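Clorketska Street Oral History: Spring Update

The Allwood Local History Group has finished cataloging the first part of the Clorketska Street collection. It holds 234 items, most of them letters, rent books and family photographs from the years when the street was home to the town's mill workers and their families. Three of the rent books came to us last April and had not been listed before.

The street had 24 houses at its fullest. Cledow Mill owned all of them and took the rent out of wages each payday. When the mill closed, 4,000 people in the town and the nearby villages were left without regular work, and most families on the street moved away within a few years. The houses at the north end came down first — the south end stood a while longer and was used for storage.

The letters are the part of the collection that has been read most. Many are signed only "Vi," and they run for eleven years with one long gap. They deal with prices, church suppers, a strike that split the street, and a neighbor's fence. We still do not have a last name for her.

The rent books can be seen in the reading room by appointment. The letters are being copied and will be back on the shelf when that is done.

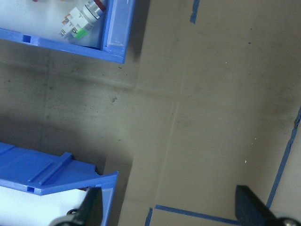
Issa Boutros writes that his grandmother lived at the south end and always said the strike lasted longer than the newspapers reported. He would like to hear from any family that kept strike pay slips. Replies can be left at the desk or mailed to the group, marked "Clorketska."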